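Ticket 2935: Fridge in the upstairs kitchen warming up overnight
Opened by: Anisa Hutapea
Site: Plargate, second floor
Status: Waiting on requester

Hello Tiburcio, and sorry to be back so soon after the business with the boiler tap! The fridge up here has started beeping in the small hours again, and the temperature log you kindly set up for us shows it climbing a little after midnight and settling by breakfast. The display says E2 when it beeps. I've pressed the reset button twice, and I've moved the milk down to the Geraghty kitchen so that we don't lose another lot.

I did try the things on your sheet before writing. The door seal has had a good wipe with warm soapy water, the dial is where you left it, and I pulled the whole thing forward a bit from the wall (with help, don't worry).

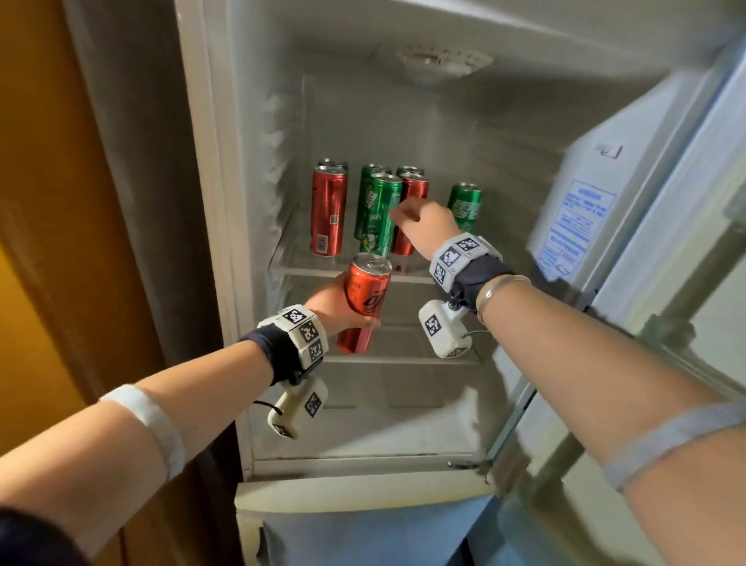 Drinks shelf, door open, light on.

Reply from Tiburcio Quezada, Dec 4, 2018

Hello Anisa, no need to apologise, and thank you for being so thorough, it does save me a trip up the stairs. On the Drorkar models E2 is the defrost sensor, so I don't think the seal is to blame. We had the very same thing in room 261 in July and it was a loose plug behind the back panel, a five-minute job once you've found the right screwdriver.

Could you switch it off at the wall this evening, leave the door propped open with a towel underneath, and switch it back on in the morning? Please leave the back panel alone, I'll see to that. If it beeps again after that I'll bring the spare sensor over from room 402, and you're welcome to use the little fridge in there in the meantime.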